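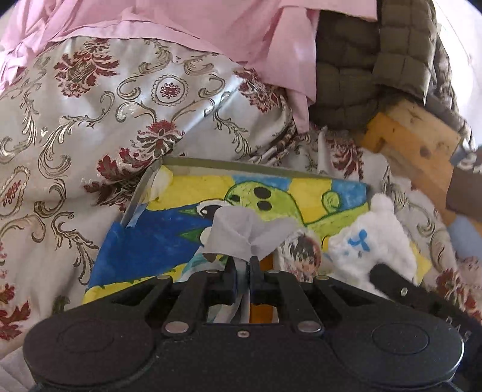 Knut Mühlbauer writes that he would leave the tape on any child's drawing that is going into storage, on the grounds that lifting it does more damage than the adhesive ever will. Qianru Feng disagrees: tape left in place yellows, shrinks and transfers to whatever sheet is stacked against it. Both positions are covered in the notes further down.

Bedroom sort: paper and soft goods
Gallery page, Corthorpe house. Updated 1 Sep 2024.

This page belongs to the Corthorpe household sort, in which each room is cleared by material. Paper is handled first, then soft toys, then bedding. Hard goods from the same bedroom (shelving, lamps, the desk) are on the Nostgate page and are not repeated.

Drawing, plush and bedspread
Green cartoon creature with black spots on its back, yellow and blue ground, crayon or marker on paper. Clear tape across the upper left corner. White fluffy plush with blue marking on the face, overlapping the lower right of the sheet; small sticker of a dark-haired anime-style boy beside it. Crumpled white tissue over the drawing.
Bedspread: white satin, silver-gold scrollwork, dark red floral motifs and a circular medallion.

Notes on the drawing
The medium decides the storage. Wax crayon offsets under pressure and in warm rooms, so crayon sheets are interleaved with glassine and kept flat. Marker does not offset once dry but fades quickly in daylight, and blues tend to go before yellows. Where the medium is uncertain, as with the green creature, treat the sheet as both: interleaved, flat and dark.

Folders are 200 gsm card, acid-free. Sheets go in face up, largest at the bottom. Nothing is rolled. Title and year are pencilled on the folder and never on the back of the sheet, where the pencil point can emboss the colour layer.

Notes on tape
The practice adopted for this sort falls between the two views quoted at the top. Tape that is clear, flat and firmly bonded stays where it is, with a strip of silicone release paper laid over it. Tape that has browned or lifted along an edge is trimmed back to the bonded part with fine scissors. No solvent, no hair dryer. Heat softens wax colour well before it releases an acrylic adhesive.

Notes on stickers
Loose stickers are kept on their backing where the backing survives. Otherwise they go on release paper in a small envelope inside the same folder. They are not stuck to the folder itself.

Notes on soft toys
Long-pile white plush is brushed with a soft pet brush before any washing. Surface cleaning is done with a barely damp cloth, a drop of wool wash in cool water, working with the pile. Printed or drawn face markings are tested first on an edge with a cotton bud; if any colour lifts, the face is left alone. Air dry only. Toys should be bone dry before they go near paper.

Soft toys are boxed separately, in the Pirno cartons, which have an inside depth of 41 cm and take most plush without compression. Box label for this room: 967.

Notes on the bedspread
Satin marks easily. Adhesive tape, crayon and damp cloths are kept off it, and sorting of anything waxy is done on a clean cotton sheet laid on top. For storage the bedspread is folded with the printed side in, with rolled acid-free tissue along each fold, and refolded on different lines every November. A Lindemann zip bag is used; the vent is left open.

If laundering is needed, turn the printed side in, use a mesh bag, cool water and the lowest spin available. Metallic-look printing should not be ironed directly. Steam from the reverse, with a cotton pressing cloth.

Corrections
An earlier version of this page gave the interleaving as baking paper. It should read glassine. The folder list has been changed to match, and the 2 folders already made up under the old instruction have been redone.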